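Samelik folding work table, 6 months in

Got the Samelik in June after the old card table finally gave out. Meant to write this up sooner. Anyway.

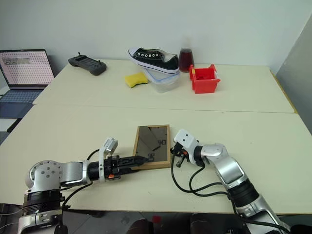 Bought two in the end, second one was on sale at Tekin so why not. I do small home projects, framing mostly, some glue-ups, wrapping at the holidays. Nothing heavy. 16 pounds each by my bathroom scale, so I can get one down the basement stairs by myself without banging the wall.

Setup – easy. Legs snap out, push the collar down, done. First few times the collars were stiff as anything and I pinched a thumb. Loosened up after a couple weeks. Instructions are one sheet of drawings, no words, and step 4 shows the lock facing the wrong way. Ignore step 4.

Top is fine. Wipes clean if you get to the glue fast. Wood stain does NOT come off, ask me how I know. Box says it holds 200 pounds and I havent tested that and dont plan to. Did have a full miter box and a bunch of stock on it one Thursday and it didnt sag.

Wobble. There is some. On concrete hardly any, on carpet yes. Sawing by hand you'll feel it. My neighbor Renu Nishad has the Gurnel one and hers is steadier, but its heavier too and cost her almost double. Tried hers for an afternoon, liked it, not enough to switch.

Gripes – rubber feet. Two fell off the first month. Emailed customer service, got a case number (965, so I guess not many complaints?) and then replacements showed up in a plain envelope with no note. Ok. Glued them on this time. Also the carry handle is thin and digs into your fingers.

Pindlow makes a clamp set that teh listing says fits this table. It doesnt, the lip is too deep. Returned it.

Would I buy again, yes, at the sale price. Full price I'd look at the Gurnel. Four stars, one off for the feet.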